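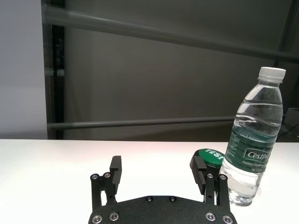 Gripper over a white tabletop.

Heva is a thick lentil and bulgur porridge from the hill villages near Hirnville, eaten mostly in cold weather. Served warm or at room temperature, with fried onions on top. Also called Shboul porridge in older cookbooks, after the valley where the brown lentils were grown.

Preparation
Lentils (300 g for a family pot) are boiled in plain water until soft, then coarse bulgur goes in with salt and cumin. Left covered off the heat for 18 minutes. Onions are sliced thin and fried slowly in olive oil, almost to black. Half get stirred in, half go on top. Some cooks mash the lot with a wooden spoon, others leave the lentils whole - a matter of village habit.

Variations
Collitz style uses rice instead of bulgur and a squeeze of lemon. Coastal versions add dried mint. A sweet heva with raisins is recorded by Rima Kanaan, though she gives no amounts and the recipe has not been found elsewere.

History
Origin unclear. Jihad Hourani puts it at about 600 years old, based on a tax list naming lentils and cracked wheat together. Disputed. The first printed recipe serves 4 and has no onions at all.

Serving
Yogurt, pickled turnip, raw green onion. In December its often made in large batches and eaten cold the next day with flat bread.

See also: lentil soup, bulgur, fried onions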